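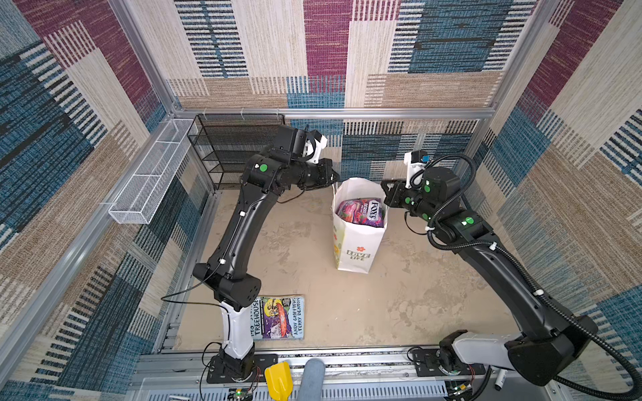 Anayeli Rosales does not like the word "solved." She has a list of robot tasks that papers have called solved, and she keeps it taped inside a cabinet door. Bag packing is on it.

"People show you one clip," she says. "One bag, one packet, a nice clean drop. Then you ask how many tries that took and the room gets quiet."

Rosales runs testing for Xolalpa, a project that teaches pairs of robot arms to move groceries in and out of shopping bags. The group's claim this fall was that a policy trained on 1000 demonstrations could handle bags and packets it had not met before. She was brought in to check that claim, and by her own account she hoped to knock it down.

The method is plain enough. A person drives both arms through the job over and over, the wrist cameras record, and a network learns to copy what the hands did. There is no model of how paper folds or how a bag of candy sags. The group calls its training recipe Gumari. Rosales calls it "copying, with good manners."

So what did she find?

"It did better than I wanted it to. I'll say that first so Faustino doesn't write me a letter."

Faustino Valdovinos built the recipe. He sat in on part of our talk and objected to a good deal of it. His main result is that the two arms learn to share the work at the mouth of the bag without any rule telling them which goes first. Rosales accepts the result and doubts the reading of it.

"They take turns because the drivers took turns," she says. "You could call that coordination. I'd call it a habit it picked up."

Valdovinos says the difference doesn't matter if the packet ends up where it should. "She wants it to understand the bag. I want it to pack the bag."

Her test set was small, which she admits is a fair complaint. It had 16 layouts, each with the same kind of mess: candy bags, snack packets, something flat such as a paperback, and a paper bag with an open top. Two of the layouts she changed partway through, after deciding they were too kind. Moving the bag toward the back wall hurt the scores more than swapping the groceries did, and that bothers her most.

"If it had learned about groceries, new groceries should be the hard part. It learned about places."

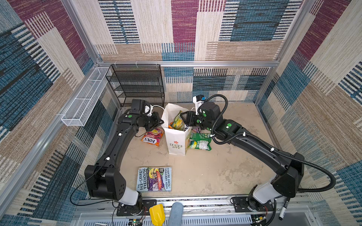
Umedar, 2024-11-27

On the second day of my visit I asked whether soft paper was the real trouble. A stiff box gives a gripper something to work against. A paper bag with a crumpled rim gives it very little.

"Paper is honest trouble," Rosales said. "You see it fail. What I don't trust is the scoring."

In the group's draft, a packet counts as packed once it is below the rim. Rosales wants it scored again after the bag has been lifted. She also wants every run published, good and bad, with the layouts drawn out so another lab can set them up. Valdovinos has agreed to the second request. On the first he is still holding out, on the grounds that lifting is a separate skill and would muddy the number.

An earlier system, Dridex, was scored the loose way too, and she thinks that is how it got onto her cabinet door.

I asked what it would take for her to cross bag packing off the list for good.

"Somebody else's room," she said. "Different walls, different table, their bag, and none of us there to fix things between runs. Ask me in April."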